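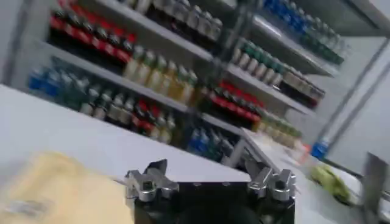 Home Stories Poems Archive Submit About

Search this site Go

The Planner

The build failed at 2 in the morning and I was the only one there to see it. I fixed a missing comma, started it over, and went to get coffee from the machine by the stairs.

When I came back the arm was holding still above the table, fingers open, and the log had stopped on line 177.

waiting for goal

I had given it a goal. The goal was the green thing on the table. I typed it again. The planner at Vateck was my job and had been for 3 years, and I knew all its ways of failing. It could run out of time. It could decide the elbow was inside the wall. It did not ask for a goal it already had.

I opened the perception window. The detector had drawn its boxes, 39 of them, nearly all on the shelves behind the table. Red, blue, green, yellow. It loved those shelves. We had told it many times to ignore anything past the far edge of the table, and I had written the mask myself, and there were the boxes anyway.

So that was the bug. The mask was built from the camera pose, and the camera pose came from the wrist, and the wrist was tilted farther than I had ever tested. The mask had slid off sideways. The planner was looking at a wall of bottles and had no idea which one I meant.

I wrote this down in the notebook. Then I called Clatlow, where the night desk was supposed to pick up.

"Is it moving?" the desk asked.

"No."

"Then leave it until morning."

I said I would. I hung up and changed the mask so that it used the table plane instead of the image edges. It was eleven lines. I ran it in the simulator first, the old Pendel one with the gray floor, and the boxes fell away from the shelves one by one until only the table was left.

Then I loaded it on the real arm and put my hand on the stop button.

The log went past 177. It said it had a goal. It said it had a path. The joint numbers began to change, slowly, and I read them the way my father used to read the river gauge in Li, lips moving, before he decided whether we would sleep upstairs.

He never told us what number he was waiting for. I had asked him once, and he said he would know it when he saw it, and we carried the blankets up anyway.

The wrist turned. On the screen the table turned with it, and the mask stayed where it belonged.

I kept my hand on the button. By the stairs the coffee machine started its cleaning cycle, and I let the arm go on down.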